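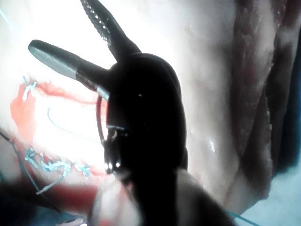

Black jaws, one silver tip.

The Honey Cake
Posted Oct 23, 2020

So the first thing you should know is that I did not mean to lie about the cake. I meant to eat it in the car.

I was driving up to Godum for my mother-in-law's birthday (she was turning a number she had forbidden anyone to print on a card) and I'd left early because Dennis had gone up the night before and the house was too quiet. There's a bakery on the way, in Plolledard, on the corner across from the feed store. The sign just says Jankauskaitė in gold letters, no "bakery," no hours, nothing. I had passed it for years. That morning there was a parking spot right in front and I took it the way you take a compliment, without looking at it too hard.

They had a honey cake in the window. I don't know how many layers. Thin ones, with cream in between, and crumbs pressed all over the outside so it looked a bit like a hat somebody had dropped in sand. The girl wanted forty-three dollars for it, and I paid, and I set it on the passenger seat and put the seat belt across the box.

My plan, and I'm being completely open with you here, was to cut a slice at the rest stop, maybe two, and bring the remainder to the party in some kind of bowl. But I didn't have a knife. I had an ice scraper! I looked at the ice scraper for longer than I'd like to admit, and then I drove on to Godum with the cake whole.

My mother-in-law opened the door, looked at the box (plain white, no sticker, that was the whole trouble) and said, "You baked."

She said it in a voice I had never heard from her. I've been married to her son for eleven years and in that time I have brought to her house a pasta salad, a different pasta salad, and a pumpkin roll that had to be served with a ladle. She took the box out of my hands and lifted the lid and smelled it, and her whole face went soft.

I said, "Well, it's your birthday."

Which is true! It was her birthday. I stand by that sentence.

By the time I had my coat off she'd told the kitchen, and by the time I got to the kitchen the kitchen had told the yard. Dennis came in with charcoal on his hands and gave me a look. I gave him one back. We've got a pretty good marriage, and a lot of it is looks.

"How long did it take you?" his sister asked.

"Oh, you know," I said. "It's the drive that's long."

I thought that would be the end of it. People eat cake, they say mmm, they go look for their shoes. And it would have been fine if she hadn't invited Heino Kütt.

Heino was the neighbor from across the road. He'd run the dairy bar out on the highway for most of his life, the one called Bovine, with the cow on the roof that the high school kids kept stealing. He was retired now and he had big pink hands and he ate slowly, like a man reading. Everybody else was on seconds and he was still on his first forkful. He closed his eyes. I didn't care for that at all.

"Sour cream," he said. "And the honey is cooked dark. Very dark. You cook it in a pot?"

"I do," I said.

"Until what color?"

I looked around the table for something brown. "Like the fence," I said.

He thought about the fence. He turned all the way around in his chair to look at it. "That is exactly right," he said, and he went back to eating, and I could feel my heart going in my ears.

I helped with the dishes to get away from him, and he came and dried. Of course he did. He picked up a plate, he picked up another plate, and then he said, in a perfectly friendly way, that he had driven over to Plolledard once a week for a good many years, on account of his knee, there was a doctor there. And after the doctor he would always stop and have something sweet, because it was a bad knee.

I washed the same fork for a while.

"She is a hard woman, Jankauskaitė," he said. "The mother, I mean, not the girl at the counter. I asked her for that recipe when I still had Bovine. I offered a hundred dollars. Then I offered to marry her."

"What did she say?"

"She said, for the hundred dollars, she would think about it."

I laughed, I couldn't help it, and then I thought I might cry, and I said, "Are you going to tell her?" We could both see my mother-in-law through the window. She was out on the lawn with the last slice on a paper napkin, carrying it over to her cousin, who doesn't eat sugar, and talking the whole way there.

Heino hung the towel on the oven door. He got it straight, then he got it straighter.

"Tell who what?" he said.

So that was June, and I really believed I was out of it. I wrote her a nice card. I told Dennis in the car on the way home and he laughed so hard he had to pull over by the water tower. He said I should enjoy it, that his mother hadn't said a kind word about anybody's baking since the church got the new oven.

Then in August the phone rang.

"I've told the girls about your cake," said my mother-in-law. The girls are nearly all over seventy. "You'll come up for Thanksgiving a day early and we'll make it together. I'll buy the honey. What kind of honey do you like?"

And I said, "Dark."

I've made it nine times now. I want that written down somewhere. The first one slid. The second one I burned the honey so badly that we had to throw out the pot, and the dog wouldn't go in the kitchen. The third through sixth were what Dennis calls "the biscuit years." I watched videos with the sound off at work. I bought a scale. I learned that you have to let it sit overnight, it can't be hurried, the layers go in like roof tiles and come out like something else, and I'd stand there in my robe at midnight with the fridge door open, just checking on it.

Last weekend I took number nine over to Heino. I didn't call first. I wrapped it in foil and drove the whole fifty-four miles and parked around the side so my mother-in-law wouldn't see the car. He let me in without any questions and got out two plates.

He took his forkful. He closed his eyes. I looked at his wallpaper, his calendar, a photo of the cow on the roof, a photo of the roof without the cow.

"No," he said.

"No?"

"It's good. It's a good cake. It isn't hers." He had some more. "You put in something. What is it, orange?"

I told him a little bit of peel, yes. In the cream.

"She'll notice," he said. "She'll say, this is different from before."

"So what do I tell her?"

He was already cutting himself another piece, a big one, and he nodded toward the other plate till I sat down and picked up my fork.

"Tell her you changed the recipe," he said.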